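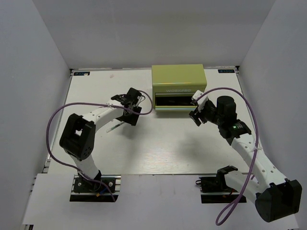

Can a machine tidy your bench yet? I get asked that more than anything else about the Cadadier two-arm bench kit, so I figured this page should start there. My short answer is sort of, and it depends what you call tidying. Putting pens away in a drawer is my favourite test, and a small WORKPRO toolbox at the back of a white table makes a good target for it: it stays put, and the opening is a decent size for a gripper. A slim pen lying flat on the tabletop is a harder thing. There's not much to grab, and the fingers have to come in very low to get under the barrel.

I'm Mateja Nikolovski, and I look after the Cadadier range for Stojanović out of our Minolcombe shop. I also have two kids and a kitchen drawer that won't close, so I've got a personal stake in this!

What you get
Two arms, two grippers, two base mounts, cables and ties. The pair weighs 6 kg without the bases, and each arm reaches 64 cm. You'll want a table at least 70 cm deep (mine's deeper, and I'm glad of it). Spare gripper fingers are $217 a set – dear, I know, but they're tougher than the old ones.

What I'd trust it with
Sorting parts with a bit of weight to them. Moving bottles from one tray to another. Putting fat markers in a box, most of the time. Slim pens are slower going, especially when a few of them are lying at different angles and each one needs its own approach. Chunky markers with big caps are much friendlier, so start with those if you're new to it.
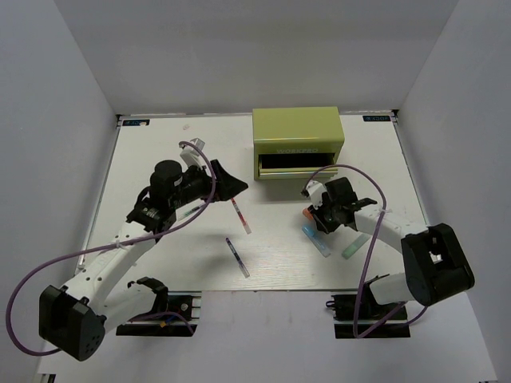
What I wouldn't
Laundry, for a start. Dishes, no. Anything sharp, hot or belonging to your mother-in-law, please no. Drawers are in between: a light one that slides freely is fine, but a sticky one can beat it, and then you're standing there with your arms crossed wanting to do it yourself.

Is it faster than you?
Nope. Jasmina Stan at our Clodton counter can clear a desk while the arms are still lining up on the first pen. Where it earns its keep is the dull repeat job on a shop floor, the same bin and the same part all afternoon.

Ordering
Kits are in stock at both shops. The grey colour is sold out until December. If you'd like to try before you buy, ring ahead and bring something from your own bench – I'll tell you straight if it's a bad fit.

Page updated October 18, 2018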